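Step 4: Fitting the knobs and the drawers

Okay, the fun part! By now your Lemma drawer unit should be standing on a table (mine is the white one, and I still love it).

1. Push each knob's screw through from inside the drawer front, then spin the knob on by hand. Finger-tight is plenty.

2. Slide the bottom drawer in first, then the top one. If one sticks, pull it straight back out and start over.

Caution: don't overtighten! Clear knobs can crack, and I've lost 2 that way.

3. Leave the top drawer shut and pull the lower one out by its knob. It should glide without tipping.

Note: white paint picks up grey scuffs pretty fast, so wipe it with a soft damp cloth.

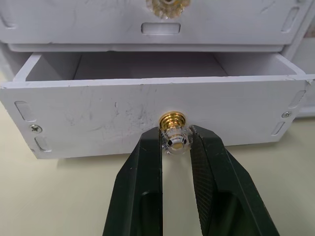 Bukola Fashola wrote in that a little candle wax rubbed along the bottom edges fixed her squeaky drawer, and that she redoes it every March.

4. Load the lower drawer first, heavy stuff toward the back.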